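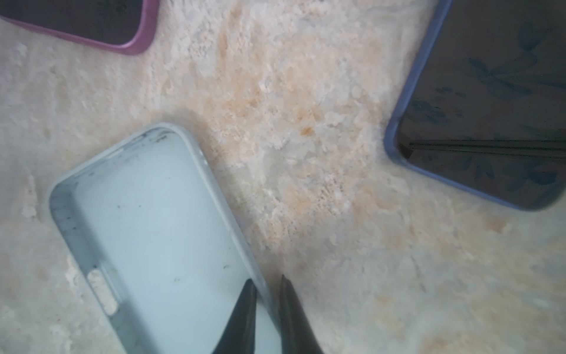 Search this site Enter keyword Go

Plevar adds soft color phone cases to its Coltgate range

COLTGATE, 5/16/21 – Plevar, the phone accessory maker, will begin selling a new group of plain silicone phone cases in July. The cases come in dusty pink, mauve pink, pale icy blue and lavender blue. They have a matte outside, a raised edge around the screen and openings cut to match the back of the phone.

The company has sold clear and black cases up to now. Store owners who carry the Plevar line had been asking for softer colors for two years, and a trial of 600 cases in the spring sold through faster than planned. Pale blue sold best, followed by dusty pink.

"People wanted a case that looked calm and did not pick up every mark," said Anderson Rocha, product manager at Plevar. "We spent most of our time on the edge. If it is too stiff you need your fingernails to get the phone out. If it is too loose the corner pops off in a bag."

The cases will be sold in 181 stores and through the Plevar website. Stores that take the full color range also get a small countertop display from Furnura, which makes shop fittings and wall coverings.

The Furnura display has a floral paper on the walls with pink roses, blue bows and a crossing ribbon pattern, above a base with a marble look. Store owners can order the paper on its own in longer rolls to cover a wall behind the counter. The ribbon pattern has to be lined up at each join, and Furnura suggests starting from the middle of the wall so that the cut strips end up at the sides.

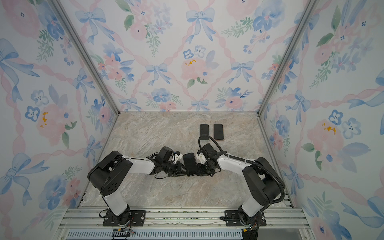

Each display order comes with two spare rolls and a printed sheet on how to set up the base. The base should sit on a level counter. It can be wiped with a damp cloth. Furnura advises against window cleaner on the paper, which can dull the pink.

Noreen Mac Carthaigh, who handles store fittings at Furnura, said the floral pattern was picked from a group of 7 designs. "The cases are plain, so the wall can be busy," she said. "We tried them in front of gray paper first and they looked like they were waiting for somebody to finish the job. With the roses behind them the blue and the pink both hold up."

Plevar has also changed the way it packs the cases. The hard plastic shell has been dropped and each case now ships in a card sleeve that is open at the back, so shoppers can feel the material before they buy. The sleeves are printed by Ramasamy, which has done the company's boxes since the clear case range came out. A full store carton holds one color only – mixed cartons led to mistakes at the stockroom end and will not be offered.

The color name and the phone size are printed on the short end of the sleeve, where they can be read when the sleeves are stacked. Stores that hang their stock on hooks can punch out the tab at the top.
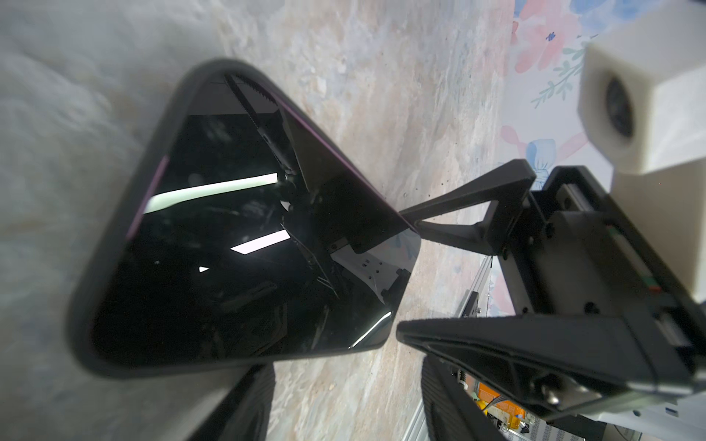 Should a phone be cleaned before it goes into a new case?
It is best to wipe the back and sides with a dry, soft cloth first, as grit trapped under a case can rub against the finish.

To fit the case, Plevar recommends putting the camera corner in first, then pressing down the long side and working around to the last corner. To take it off, start at a corner away from the camera and peel the edge back slowly. Pulling from the middle of the long side will stretch the wall over time.
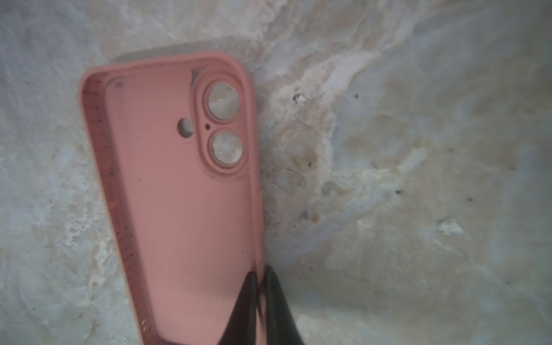 Lighter colors show dust more than black does, mostly along the inside of the wall. The cases can be washed by hand in warm water with a little dish soap, then left to dry fully before the phone goes back in. Ink and the dye from new jeans may leave a stain that washing will not remove. Plevar does not cover stains under its guarantee, but it does cover splits at the corners and around the camera opening for one year from purchase.

The first shipment to stores is 1,034 cartons. Stores that want the Furnura display should ask for it when they place their first order, as it ships separately and takes longer to arrive. Samples of all the colors can be requested through the Plevar trade desk in Coltgate.

Comments (4)

marlow_k
Will the lavender come in the smaller phone size? The black one never did.

Dee at the corner shop
We had the pale blue in the spring trial and sold out. Please send more blue than mauve this time.

tpatch
Is the wallpaper sold to regular people or just stores? I'd put it in my hallway.

J. Orr
Can confirm about the jeans. Mine has a blue stripe down one side now.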